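Unit 7: What the Quote Leaves Out
Equipment Planning for Small Labs, Tradville campus
Instructor: Titilayo Effiong. Lab budget questions go to Kobina Laryea, who has heard them all.

Read your quote from the bottom up. The arm and the hand are at the top in a large font, and they are the part your dean will approve. Fingers, cables, power strips and the table to put it all on live further down, or in a second email.

Price the task before the robot. Write down one job in plain words, such as holding a tube at an open dishwasher, then list everything in the room that job needs. Most first drafts forget the dishwasher.
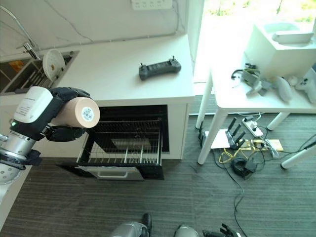

Networking goes on its own line. So does floor space, which Obed Antwi's group at Clasville left out of their November request and then paid for in shins.

Spares: the Flemo quote we use in class lists a replacement finger set at $278 and a wrist camera at $2,419. Students always want to cut the camera. Go ahead, but then show me in your plan how you intend to see what the hand is holding once the hand is in the way. A close view has its own limits, and a good share of it will be gripper.

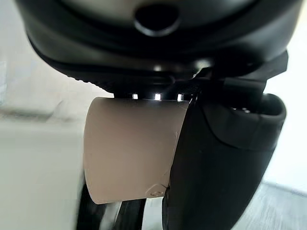
Page last changed: December 2022

Lead times. Fiadzo quoted us 17 weeks for delivery. Put the vendor's number in your schedule, and put the training sessions after it. Rebecca Lo Presti has a very nice Gantt chart from last year in which they come first.

For next class: bring a one-page budget for a single household task. Equipment, spares, room changes, staff hours. "Misc." may appear once. Jericho Quiambao will collect them at the door and has been told not to accept the word "approximately."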